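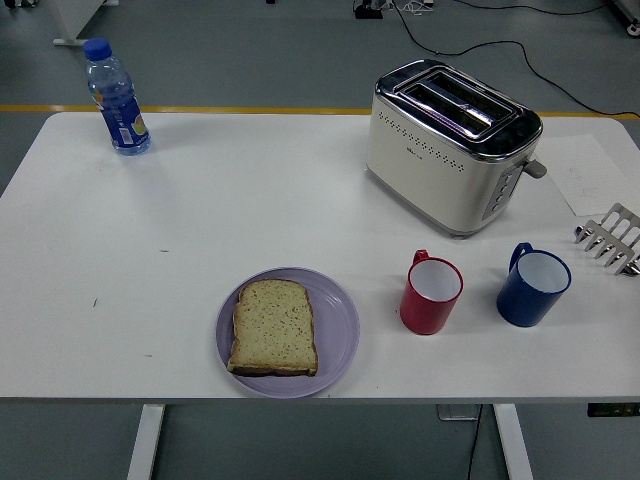

## Re: how many demos before the toast task works?

Posted to the Collcombe teleop list, 2018-08-27

> We're about to start teaching our arm a breakfast task by remote control and I'd love to hear how others split it up. Do you record the whole thing in one go, plate to toaster and back, or chop it into bits? And how fussy are you about where things sit on the table? Our lot at Ernesthorpe can't agree and we'd like to settle it before we burn a week.

Hi all,

We've been at the bread job since June here at Graltton, so I can at least tell you what we've tried! We have 668 demos on disk now. A fair whack of them are rubbish (mostly mine, from the first fortnight), and I still haven't worked up the nerve to bin them.

On the splitting question, we started with the whole thing in one go and gave up on it pretty quickly. Picking a slice up off a plate and lining it up with a slot are very different jobs for the person driving. The pick is easy enough once you've got your eye in, but the slot wants tiny wrist moves, and after a long run your hands are tired right when you need them steady. So now we record plate to hover as one piece and hover to slot as another, and Eren (our playback tool, sorry, I forget not everyone uses it) stitches them together.

We do 15 demos a sitting and then swap drivers. I used to push on to 60 and you can see it in the logs, the paths get lazier and lazier and I start coming in at the toaster on a slant.

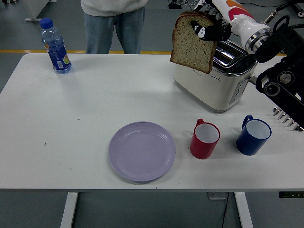 The grip matters more than I expected. If you pinch near a corner the slice hangs on a tilt, and then you've got to take that tilt out with the wrist before you go down. I've come round to leaving some of those in on purpose, as the arm is going to grab it badly sooner or later and it may as well have watched somebody sort it out. My workmate hates this and wants every grab dead centre. We haven't tested it properly either way, so take your pick.

As for being fussy about the table: we keep the plate and the toaster within a hand's width of the same spot and let the other bits wander. There's always a red mug and a blue mug out, plus a water bottle and the toast rack, and none of them get touched in this task. I wouldn't clear them off. Our first batch was plate and toaster only, and the first time a mug turned up near the plate the arm went all over the shop.

One thing I'd do differently is write the start pose down. We changed ours slightly after around 300 demos and didn't tell ourselves, and I lost two days wondering why the early recordings wouldn't play nicely with the later ones.

Also, what bread are you using? Ours goes stale by the afternoon and gets much stiffer, so the morning and afternoon demos feel different in the grip. I've been labelling the files am and pm, but I haven't done anything with the labels yet. If anyone's found a fake slice that bends like the real thing I'd be keen to hear about it.

Happy to share the driver notes if they're any use, just reply to the list and I'll tidy them up first.

Cheers from Graltton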